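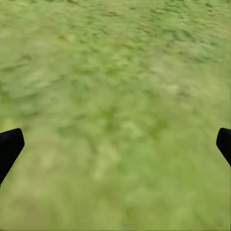 TILLECK, 21 July 2022 — The county's heat emergency plan runs to 496 pages and, as of this week, does not say who is allowed to declare a heat emergency. The omission came up at a meeting held inside, with the air conditioning on, after the board of supervisors had moved the session from the lawn of the Beltrán Building. The sprinklers there have been shut off under a separate county order. The supervisors spent six minutes on the lawn and two hours on the plan.

Dr. Diệp Ung, the county health officer, told the board she had assumed the power belonged to the chair. The chair, Hermenegildo Zepeda, said he had assumed it belonged to Dr. Ung. Both said they would have been happy to call the other.

"I have a phone tree," Zepeda said. "I'm on it twice."

The plan was written by Rundar, a consulting firm hired in January. It covers cooling centers, bus routes, pets, livestock and the proper storage of folding chairs. Page three promises "a clear chain of command," with details to be found in Appendix F. The appendices stop at E.

Teodoro Jaramillo, who represents the Feslow district, asked whether the library there could open late on hot nights while the matter was sorted out. County counsel Delyth Kemeys said it could, once an emergency had been declared. Jaramillo asked by whom. Kemeys said she would look into it.

Supervisor Araceli Olvera then moved to let either the chair or the health officer make the call. That drew objections from Zepeda, who wanted the word "either" defined, and from a resident who wanted the meeting to end before her bus did. The motion passed, 3-2, with Zepeda voting no.

The change takes effect after a second reading next month. The county expects highs in the upper 90s through the weekend. Until then, Kemeys said, departments may "encourage shade."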